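How to Sort Bracelets and Watches Into One Box

Most jewelry advice starts with buying dividers. I'm not convinced. One open box with a pale inside does the job for everyday pieces.

Spread a cloth first so beads don't roll, then lay everything out.

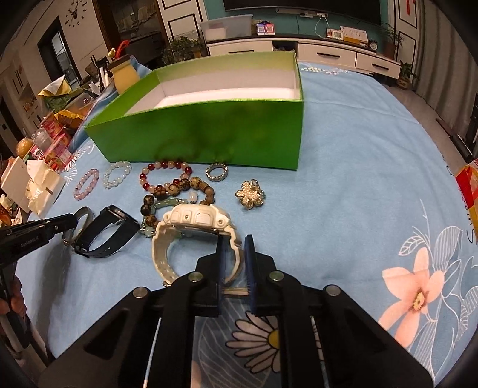 Watches and beaded bracelets laid out in front of the green box.

Do the beads first. Set each bracelet down flat, one at a time. Dropping them in by the handful is supposed to be quicker — try untangling them on Friday morning and see. 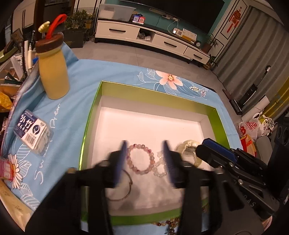 Thin bangles can go along a side. Watches are where I part ways with Iona Moncrieff, who swears by little cushions. I've tried 2 kinds and went back to closing the strap and standing the watch on edge. Leave out anything you haven't worn since June.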